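Planning Picks from a Turning Tray in Simulation
Final project report, Robot Software Lab
Fares Nseir
Friday, April 29, 2022

1. Overview

The goal of this project was a planner that picks small tubes out of a round tray and puts them in a bin. All of the work was done in simulation. The software has three parts: a scene loader called Werby, the planner itself (Tralar), and a logger that saves every run. The workcell has two arms at one table, and the wrist view is used for the last part of each approach.

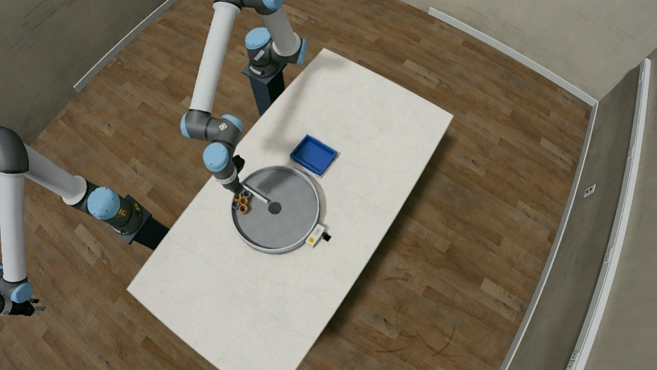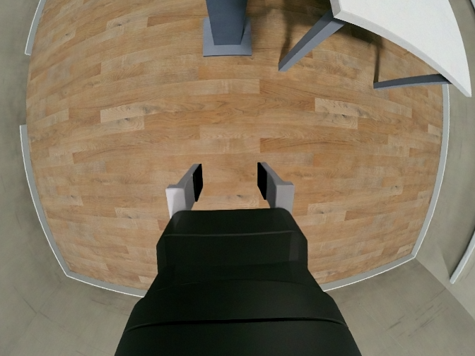

2. Planner

Tralar takes a target tube and a tray speed and returns a joint path. It first guesses where the tube will be at the time of the grasp, then samples grasp poses pointing straight down. Each pose is checked against the tray rim, the table and the other arm. The first version checked only the start and end of the path, so the elbow sometimes passed through the other arm on the way. The current version checks 50 points along each path. This is slower, but the bad paths stopped showing up in the logs.

If no path is found after 8 tries, the arm goes back to its home pose and asks for a new target.

3. Wrist view

The wrist camera has a wide lens, and straight lines near the border come out curved. I correct the image before looking for tubes. Without this step the position error got worse toward the edges – enough to make the fingers land on a tube instead of beside it.

4. Results

I ran 2,000 trials with random tube positions. A trial counted as a success only if the tube ended up in the bin. The planner finished 1,136 of them. Most failures came from tubes standing close together, where the open fingers had no room. A smaller group came from timing, when the pose was right but the arm got there late.

5. Remaining work

The grasp sampler should look at the neighbors of a tube before choosing it. The second arm is still treated as an obstacle with a fixed pose during planning, and the two arms cannot yet share a task. The run logs and settings are in the project folder under Enache.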